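The sim cell gets its tune-up

Great news from the Hatgate kitchen cell: Ott Rozīte spent Tuesday resetting the simulated arm, and the microwave task is back in the queue! Ott put the base 5 cm closer to the cabinets, reloaded the joint limits and gave the gripper fingers a new collision mesh (the old one kept snagging on the door). The wrist needs the most care, as it has to work right beside the control panel with a plate and a little yellow object in reach. We're running 45 trials this week and can't wait to share the logs. 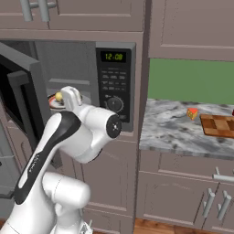
Next up: Trimbridge

The drawer cell gets the same treatment in June.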